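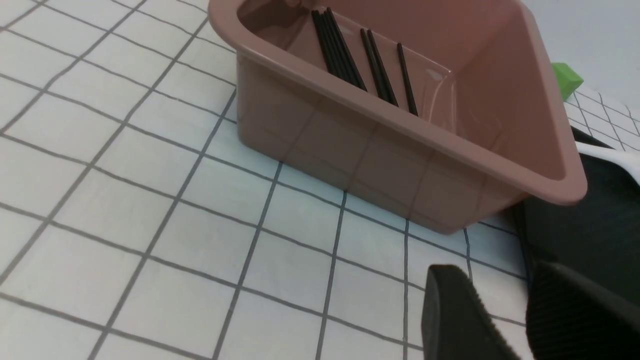 *Fig. 1. Black sticks leaning in the pink plastic bin, on the grid cloth.*

## Does an upright bin save time? A tabletop storage test

Our group started from a claim in the Drostero storage guide we were given in class: long, thin utensils are "found faster" when they stand in an open container. The guide gives no numbers. We wanted some.

### Method

We compared 2 setups, a drawer tray and an open plastic bin. In each trial a student had to pick one stick and lay it on the cloth, lined up with a grid line. We ran 100 trials in all, split evenly, and scored each one pass or fail against a time limit of 4 seconds.

### Results

Overall, 74 trials passed. The bin did slightly better than the tray, but I don't trust the gap. We did all the tray trials first, so everyone had practiced by the time we got to the bin.

### Problems

The sticks don't stay apart. They lean the same way and bunch up, and picking one out of a bunch is a different job from picking one that sits alone. We never recorded which kind of pick it was. The cloth also wrinkles, so "lined up with a grid line" was partly a matter of opinion.

The guide may still be right. Our data can't show it, and I would not repeat the claim in the class Index until someone reruns the test with the order mixed.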